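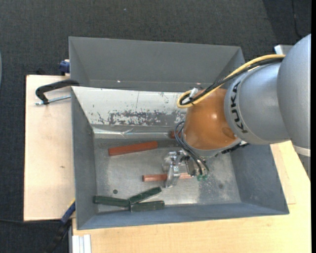

Someone in the comments under our last kit review wanted to know whether you can get a useful grasping dataset out of one arm and a couple of bins without a full-time person minding it, and said their own attempt had mostly produced recordings of the arm closing on air.

Yes, you can, and the thing that got us there is the Comurton episode recorder, which I have been using since March and am now properly fond of. It's a small box plus a piece of software. It listens to the arm, the gripper and one fixed camera, lines up the clocks, and cuts the whole lot into episodes, one per attempted grasp. That's all it does, and it does it really well!

Setting up took me an afternoon, most of it spent on the camera mount. Our bench is a KUKA arm over a grey metal bin with a second bin behind it, and the parts are plain blocks in reddish brown and dark green. Long simple blocks are a good place to start, because they still get awkward very quickly once one lies against a wall or two are touching end to end.

The first full run gave us 626 episodes. I threw out 18 by hand, all of them dropped camera signals, and the recorder had already flagged every one. I also love the label keys -- one press for a good grasp, one for a slip, one for a miss -- and you can go back and change your mind later, which the old Redarex logger never let us do. Misses are kept by default. Please leave that setting alone, your model needs them.

Grumbles: the fan whines. The export to Løken format wrote the gripper width in the wrong units until I updated the firmware, and 178 episodes had to be exported again. The manual covers block shuffling in five lines, so you'll need to work out your own routine for stirring the bin between runs (we tip ours out and start again whenever the layouts begin to look alike).

The lead in the box is too short for anything but a tiny bench. I bought a longer one from Lomwood and it has been fine.

Would I buy it again? Straight away, and I'd get the second camera input this time.

We use cookies to remember your settings and count visits. Accept all | Manage choices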